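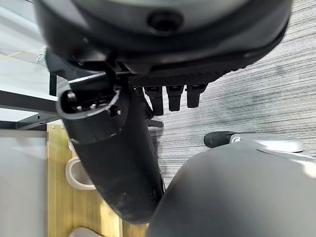

Photo: Prillus

Print | E-mail
Filed under: Home & Living > Guests and Manners
3,205 views | 40 shares

Do you ask guests to take off their shoes?

gray_teapot
August 27, 2025

Good evening to all. I would like to hear your opinion about a matter which my husband and I discuss since July. We moved to Wandar, and in my country it is normal that every person takes off the shoes at the door. You do not ask, it simply happens. In Wandar our guests walk in with shoes, and I feel shy to say something. Last Sunday a neighbor came with cake and walked over the whole living room, and I was looking at her heels and did not hear one word of what she told me. How do you handle it?

northbound_mel
Just say it. "Shoes off please!" with a smile. I've been doing it for years and people are fine with it.

oldporch
I disagree. If I am dressed for dinner, my shoes are part of it. Asking a grown man to stand there in his socks is not hospitality. Vacuum when they leave.

gray_teapot
Thank you both. oldporch, I understand your point, and I do not want that a guest feels embarrassed. This is why I thought about guest slippers. A pair for each chair, open at the toe so that the size is less important, and kept in a place where people see them when they come in. 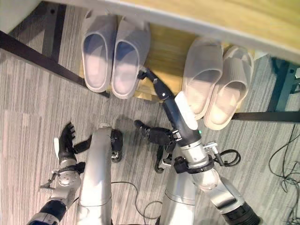 My husband says that slippers which other people wore before are worse than socks. I wash ours at 40 degrees after every visit, but he is not convinced. My mother had a basket with slippers from Hailu, everybody used them, and we all survived.

oldporch
I'm with your husband. Not putting my feet in those.

tinroof_88
Second that about the washing, it works well if the sole is soft. Mine from Godness went through the machine maybe too often and the straps got loose, so use a laundry bag. Also buy one size bigger than you think. Small ones never get used.

northbound_mel
oldporch, would you really refuse if a host offered?

oldporch
I would say no thank you and keep my shoes on. Or I'd stay out on the porch, which suits me better anyway.

kettle_and_rye
We do it differently. For dinner parties shoes stay on, for coffee and for children they come off. With a baby crawling on the carpet people understand without a long speech.

gray_teapot
This is a good compromise, I will propose it at home. May I ask one more thing: do you write it in the invitation? We expect 2 couples on Saturday and I would prefer that they know it before, so they can choose their socks.

kettle_and_rye
Yes, one short line at the end of the message. Mine says "we are a socks house, slippers available."

Reply | Print | E-mail
Showing 10 of 30 comments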